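Handheld grippers and the "start open" rule: does anyone follow it?
Board: Shop Floor and Lab Practice
Thread started 2022-02-26

tallow_creek
We're rewriting our house rules for recording demonstrations with handheld grippers, and I'm stuck on section 2. The draft was copied more or less whole from the Brirel handbook, which says every recording must begin with the jaws fully open, nothing between them, and the target item in view but out of reach. It also says the operator must hold still before moving.

I have no quarrel with holding still. My problem is with "fully open." Fully open according to what? The handbook doesn't give a width, and it doesn't say whether the operator checks it by feel or by looking. I've read the thing cover to cover and I can't find one sentence about why it was written that way. Has anybody here seen evidence that this rule improves anything, or are we all copying each other?

breaker_nine
You're all copying each other. I've worked under three versions of that rule and the only thing that changed was the font.

The jaws open against a stop. If the stop works, they're open. If it doesn't, you have a maintenance problem and a line in a rule book won't fix it.

OldPlumbBob
Disagree with breaker. The stop works until a finger gets swapped or a screw backs out, and then "open" means something different on every tool on the rack. We had two tools at the Costello site that both passed the morning check and didn't match each other. The check was a person saying "yep, open."

If you're going to have the rule, put a gauge block next to the tools and write the gauge into the rule. Otherwise drop it.

tallow_creek
That's closer to what I was after. Our start position looks like the one below, and you tell me whether "fully open" is something a reviewer can judge from it. Packet up at the far side, jaws spread, wood board along the right. 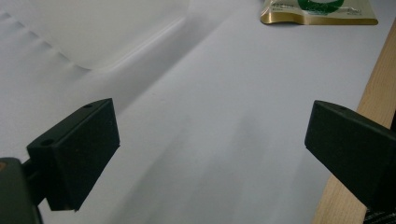 Reply 5

marrow_and_pine
A reviewer can tell the jaws are apart and empty. Whether they're against the stop, no chance. Part of the right finger is past the edge of the view, so you can't even compare the two sides properly. So if your rule says "fully open" and your review step is a person looking at video, your review step isn't testing your rule.

Different complaint. The white sheet is creased and curling up on the left. Does your draft say anything about surfaces?

tallow_creek
It says "clean, flat and uniform." I suppose I walked into that.

breaker_nine
And there goes the thread. Next somebody will want a flatness tolerance for paper.

marrow_and_pine
I don't want a tolerance. I want people to stop writing "flat" in a rule if they don't mean flat. Either tape the sheet down or take the word out. A rule that gets broken in plain sight teaches people which rules are decoration, and then they guess wrong about the ones that matter.

For what it's worth, I'd take the word out. Real tables have junk on them. A policy trained only on perfect white surfaces is going to have a bad day the first time it meets a wrinkle.

quietgantry
I sat through the Breris training course last August and they were very firm about uniform surfaces. Somebody asked how they knew, and the answer was a slide. The slide had two bars on it and no units. I'm not saying they're wrong. I'm saying I left with a certificate and no reason to believe it.

OldPlumbBob
Units are for people who don't have a certificate.

Can we talk about shadow? There's a wide soft one lying right where the jaws would close. Our old rules said "no shadow in the grasp area," and I never found a way to comply short of lighting the table from every direction like an operating room. Put a tool over a table and it's going to shade something.

breaker_nine
Finally, one I agree with. "No shadow" is a rule written by someone who has never held the tool. I'd accept "no hard-edged shadow across the item." Even then I'd want to know who is checking.

tallow_creek
I can live with that wording. In this one the packet is nowhere near the dark area, so it would pass.

quietgantry
It would pass at the start. The shadow comes along when you move in. If you only write the rule for the opening position, you've written a rule about the one moment when nothing is going on.

marrow_and_pine
Which applies to most of section 2, as far as I can see. The whole section is about how tidy things look before the work begins. How much does your draft say about the approach, the grasp and the release?

tallow_creek
Counted just now. 14 lines on setup, 5 on everything after.

marrow_and_pine
Well.

OldPlumbBob
Nobody's draft is any better, don't feel bad. Setup is easy to write rules for because it holds still.

One thing I would add, though, is the item in view. Your packet is partly out of view at the top. Brirel says "in view," and I've had arguments over whether that means all of it or any of it. We lost most of a shift to that once, with a reviewer rejecting recordings and an operator putting them back in the queue.

breaker_nine
Any of it. If you demand all of it, operators will crowd the item toward the jaws to be safe, and then you have 800 recordings that all begin at the same distance. I've seen that data set. It was useless for anything except picking things up from that distance.

quietgantry
I'd go the other way. If the item is half gone at the start, you can't confirm what it is without playing the recording forward, and your labelers won't do that. They'll guess.

breaker_nine
Then fix the labeling instructions. Don't make the operators pay for it.

quietgantry
Somebody pays for it either way. I'd like it to be whoever can fix it with a one-inch nudge.

tallow_creek
I don't think the two of you are going to settle this, so I'm writing it as "enough of the item visible to identify it" and leaving the rest to the reviewer. Yes, I know that's vague. I'd sooner have one openly vague line than a strict one we ignore.

Where I've landed for now:

Jaws open and empty at the start. Opening checked with a gauge before the session, not by eye from the video.
Surface clean. "Flat" and "uniform" are gone until somebody shows me numbers with units on them.
No hard-edged shadow across the item, and that applies to the approach too.
Item identifiable at the start.

I still have no evidence for the first one. If anybody has run it both ways, please post, even if the result was boring.

OldPlumbBob
The Virari people claimed to have run it both ways. I asked for the write-up and was sent a brochure.

marrow_and_pine
Add a line saying when each rule gets looked at again, and who can strike it. Ours never had one, and I'm fairly sure we're still following a rule about a camera mount we got rid of.

tallow_creek
Adding it. I'll post the release section when I have more than 5 lines of it.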